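Section 4: Setting up your Prostuvel heating controller

Right, the box is on the wall, the little green light is on and you've put the screwdriver away. Now for the part I get the most emails about. I've fitted a fair few of these around Lernthorpe, including my own, and the booklet that comes in the carton is thin, so I wrote this longer version for my customers and anybody else who wants it.

Set aside a cup of tea's worth of time. You'll need the controller, the room sensor (the small white one with the slots), two AA batteries and something to write on.

Caution: if you haven't finished Section 3, go back and do it. The controller must not be powered up with its cover off. If the wiring is anything other than what's drawn in Section 3, stop there and ring an electrician.

4.1 Waking it up

1. Press and hold the round button until the screen says HELLO. It takes longer than you'd expect and I always let go too early.

2. Turn the dial to pick your language and press once.

3. Set the clock. Hours first, then minutes. It's a 24-hour clock, so an evening start goes in as 18, 19 and so on.

4. Set the date. Mine came out of the box thinking it was October, and I left it like that for weeks before I noticed the holiday setting was up the creek.

Note: the controller changes itself for summer time, but only if you've told it which country you're in. That's under MORE, then PLACE. It's easy to skip past.

4.2 Pairing the room sensor

1. Slide the back off the sensor and put the batteries in. The spring goes to the flat end, as ever.

2. On the controller, go to MORE, then SENSORS, then ADD.

3. Press the tiny button inside the sensor, once. Don't hold it down. Holding it wipes the sensor and you'll have to start again (I've done it, it's very annoying).

4. Wait for a four-figure code to show on the screen and write it down straight away. The code goes away after 39 seconds and you can't call it back up.

5. Put the sensor where you want it and check that the bars on the screen don't drop below two.

Where to put it? An inside wall, at chest height, out of the sun and well away from the telly. Hallways are all right if the front door isn't opening every five minutes. My first one went on a shelf above a radiator – a daft place – and the sitting room was freezing all week while the sensor thought it was lovely.

If you have one of the older Sustden sensors already on the wall, you can keep it. It pairs in the same way, but the button is on the side and you'll want a paper clip.

4.3 Making your first programme

The controller gives you six slots a day. Most people use four and leave the others off. I'd start simple and fiddle later.

1. Press the dial and choose PROGRAMME.

2. Choose WEEKDAYS. You can do single days later on if your shifts move about.

3. Slot 1 is for getting up. Set it half an hour before your alarm, and an hour before if you've got thick stone walls like mine.

4. Slot 2 is for going out. Turn it down but don't turn it off, or the boiler works like mad at teatime to catch up.

5. Slot 3 is for coming home.

6. Slot 4 is for bed.

7. Press SAVE. If you walk off without pressing it, the controller goes back to what it had before and doesn't tell you.

Note: the highest it will let you set is 23 degrees unless you change the limit under MORE, then LIMITS. I'd leave that alone, personally. I've never wanted more than that indoors, and I feel the cold!

4.4 Writing it all down

I know, I know. But please do this one. Inside the cover there's a blank label with room for the pairing code, the date you fitted the batteries and your slot times. Fill it in with a pen that won't smudge and let it dry before you close the cover. Mine says Dec 22, 2023 in rather wobbly writing, and I've been glad of it more than once.
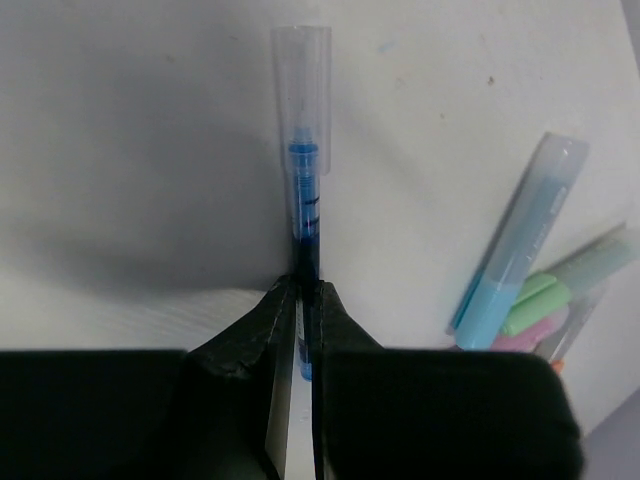
What happens to my programme if there's a power cut?

The programme stays put. It's kept in memory with no power at all, so your slots will all be there when the lights come back on. The clock is another matter. It has a small reserve that lasts around 10 hours, and after a longer cut than that you'll need to set the time and date again as in 4.1.

4.5 If it isn't behaving

Screen says NO SENSOR: move the sensor closer and give it a minute. If it comes back, the spot you picked was too far off, or there's a big metal thing in the way. Fridges are terrible for this. If it doesn't come back, try new batteries before you try anything else.

Heating on, screen says off: check for the small hand symbol. That's the manual override, and one press of the dial clears it.

Clicking from the box: one click when the boiler starts and one when it stops is fine. Clicking over and over is a loose wire. Switch off at the fused spur and get somebody in.

Spare covers and wall plates come from Brandão, who keep them on the shelf. Have the number from the bottom of the case ready when you ring, as the older plates have different screw holes.

Section 5 covers hot water. If you've got a combi boiler you can skip it and go on to Section 6.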